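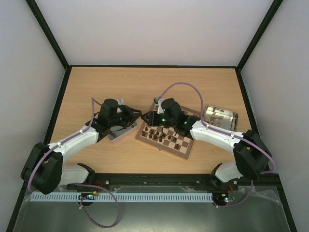 Bench 16, Brirdale workshop: wooden top, grey walls on three sides.

Brirdale workshop, quarterly fire and housekeeping check
Date: 2024-04-16
Site: Skarnar, Unit 40

1. Fire exits clear, doors open fully. Yes. Rear door stiff at the bottom, needs planing.
2. Extinguishers in date and on brackets. Yes, but the CO2 one by the kiln room has no sign above it. Sign on order from Jumero.
3. Alarm call point tested. Yes. Sounder faint in the paint store with the door shut. Carried over from February.
4. Emergency lights. No. Fitting over the stairs stays off on test. Hamdan to quote.
5. Walkways at least 560 mm wide. Yes, except past the timber rack, where offcuts had been stacked on the floor. Moved during the check.
6. Bench tops and edge trim sound. No action.
7. Flammables cupboard locked. Locked, key left in the door. Key to go back in the office.
8. First aid box. Short of eye wash and large plasters.
9. Extractor hours read from meter: 1,146. Filter change due at next service.
10. Ladders tagged. One step ladder untagged, taken out of use.

Result: pass with actions. Items 4 and 7 to be closed first. Item 3 to go to the landlord again in writing.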